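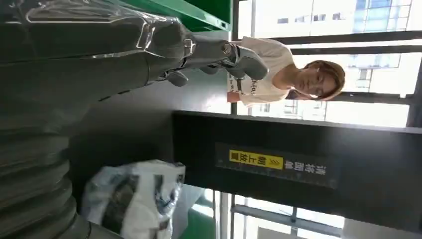 According to Mahtab Kordestani, the packing staff at her site were informed of the new handling cell one week before it started, and most of the grievances that followed concerned the notice period. Our own site is at the planning stage. Management at Stitance intends to assign the sorting of returned goods to a robotic arm in October, and 7 positions will be redefined. Which matters should be settled in writing with the employees beforehand?

Posted by: returns_supervisor

Wojciech Kaczorowski
Three matters caused difficulty at Rezende, where 80 employees work the floor. The first was pay grade. Staff who moved from lifting to monitoring were held at the old grade for months, although the new duties included clearing faults and signing the shift log. The second was pace - breaks had been taken when a cart was empty, and the arm does not wait for a cart. Fixed break times should be stated in the agreement. The third was authority to stop the equipment. Every operator should hold it, and a stop should not count against individual output.
Training hours should be paid and scheduled within the shift.

dockside96
Ask for the job descriptions first. Ours arrived after the arm did.

Mahtab Kordestani
I would add a review date. The terms agreed before installation did not match the work as it was later performed, and there was no clause under which they could be reopened.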